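Stellby Bin Picking Kit: Set-Up Guide
Section 4. Bins, cables and your first pick

Okay, the arm is mounted and Section 3 is behind you, so now we get to the fun part! I've set this kit up on more tables than I can remember, and this is the order I use.

1. Put the two bins on the table, rim against rim. I do my first picks from the front one.

2. Clamp them down. I use four bar clamps, two to a side, and tighten each a little at a time (crank one all the way first and the bins walk on you).

3. Give each bin a shove. If it moves, go back to step 2.

4. Wrap the gripper cables around the wrist and leave a loose loop by the last joint.

Caution: Jog the wrist slowly through its full turn before you run anything. If a cable pulls tight, stop and give it more slack.

5. In the Stellby app, open Bin and set the floor height. Mine usually lands at 347. Yours won't match, so touch off with one fingertip and save what you get.

6. Drop in a few wooden blocks. Let some touch, and get one close to a corner. I like two colors, red and green, so I can call out which one I'm after.

7. Set speed to 200 and press Single Pick. Keep your hand near the stop button.

Note: Sloped walls are the tricky bit. With a parallel-jaw gripper, one finger can reach the wall while the other is still over the floor. Raise Wall Margin until it clears, then try again.

8. Happy with that? Switch to Loop and let it run. My longest run on one set of blocks was 3,349 picks, and I swapped the fingertips after it.

Error 76 means the app lost the bin edge. Check your clamps, then repeat step 5.

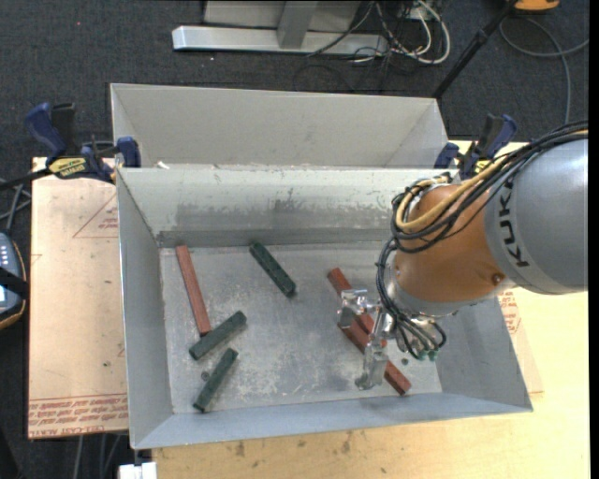

Jadach
Set-up lead, Stodomstead
Updated Jun 9, 2025

Stuck on a step? Write to the Stellby help desk with your floor height and Wall Margin. Section 5 covers mixed parts.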